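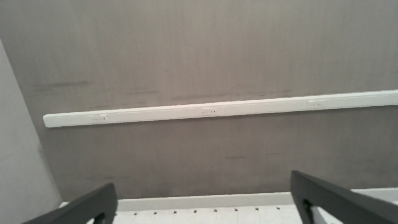 Graue Wand mit weißer Schiene (Computergrafik)

Kenda ist eine Doom-Metal-Band aus Mernitz, und ich schreibe diesen Artikel, weil im alten Bandlexikon bloß zwei Zeilen zu ihr standen, davon eine falsch. Die Gruppe spielt langsamen, tief gestimmten Doom mit Einflüssen aus Drone und frühem Death Metal. Wer es gern schnell hat, wird hier nicht glücklich (ich hab's mit meinem Bruder versucht, er ist nach dem Intro in die Küche gegangen).

Geschichte
Angefangen hat Kenda als Quartett mit zwei Gitarren, Bass und Schlagzeug, den Gesang übernahm von Beginn an der Bassist. Geprobt wurde im Keller einer ehemaligen Druckerei in Mernitz. Das erste Demo hieß schlicht »Kenda« und erschien nur auf Kassette, in einer Auflage von 352 Stück. Die krumme Zahl kommt daher, dass die Band einen Restposten Leerkassetten gekauft und einfach alle bespielt hat. Ich besitze leider keine davon und nehme Angebote gern entgegen!
Nach dem Demo stieg der zweite Gitarrist aus, und seitdem ist Kenda ein Trio. Man hört das deutlich: Die Stücke haben mehr Luft, der Bass ist viel weiter nach vorn gerückt und stärker verzerrt.

Das Album »Clornberg«
Das Debütalbum »Clornberg« kam im März beim Kleinlabel Karras heraus und enthält vier Stücke. Benannt ist es nach dem Hügel hinter Mernitz, auf dem früher ein Steinbruch betrieben wurde. Aufgenommen hat die Band live im Raum, nur der Gesang wurde später ergänzt. Das Schlagzeug klingt dadurch ziemlich roh, vor allem die Becken, und über Kopfhörer fand ich das anfangs anstrengend. Auf einer ordentlichen Anlage ist es eine Wucht – da versteht man auch, warum das Titelstück die ganze zweite Plattenseite braucht.
Die Texte sind durchweg deutsch und handeln vom Steinbruch, von Staublunge und vom Wegziehen. Die Erstpressung lag in einem unbedruckten Karton mit Textblatt, die Nachpressung hat ein richtiges Klappcover. Musikalisch sind beide identisch, auch wenn in Foren gern etwas anderes behauptet wird.

Konzerte
Live spielt Kenda selten und fast immer kurz. Ich habe die Band bisher zweimal gesehen, beide Male in Mernitz, und beide Male gab es das Album komplett und keine Zugabe. Ansagen macht der Bassist keine, zwischen den Stücken bleibt die Rückkopplung stehen. Ohrstöpsel bitte selbst mitbringen.

Diskografie
Kenda (Demo, Kassette, Eigenvertrieb)
Clornberg (Album, LP, Karras)
Clornberg (Nachpressung mit Klappcover, LP, Karras)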